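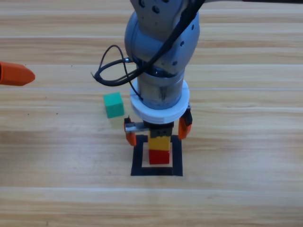

2 min read

Zastura Publishes Maintenance Routine for Block-Stacking Test Cell

LINDSAY, 26/05/2024 - Zastura today released the full setup and maintenance routine for its tabletop stacking cell, which the company uses to test grippers before they go to customers. The routine covers cable checks, finger replacement and table calibration, and is free to download.

The cell stacks colored blocks inside a square of black tape on a wooden tabletop. The tape marks the target area. Operators check the position of the square against the arm's stored coordinates at the start of each shift and lay new tape when a corner begins to lift.

"Most of our lost hours came from cables and fingertips," said Beathag Dow, who runs the test floor at Zastura. "The arm itself gave us very little trouble. We wrote down what we were doing to keep the rest of it working, and customers started asking for copies."

Under the routine, the orange gripper fingers are inspected every 166 cycles and replaced at 2,000, whether or not they show wear. Both fingers are changed as a pair. After a change, the operator runs an open and close test with no block in place, then lowers the gripper over a two-block stack and stops it there to check clearance on each side.

Cables get their own section. The thin cable at the wrist is left with enough slack for full rotation, and the technician turns the joint by hand through its range with the power off before the cell is restarted. Any connector that has worked loose is reseated and logged - a second entry for the same connector means the cable is replaced.

The white flange between the wrist and the gripper is removed in November of each year so the bolts and mating faces can be cleaned.

Zastura said the cell completed 3,236 cycles between unplanned stops in its most recent test period. The longest run was 3,601 cycles.

"It is a short document and it should stay short," said Kornél Szilágyi, maintenance lead. "If a step takes more than a page to explain, we look at the fixture first."

A version for two-arm cells, with added checks for the shared work area, is included as an appendix.

Press contact: Craig Rutherford, Zastura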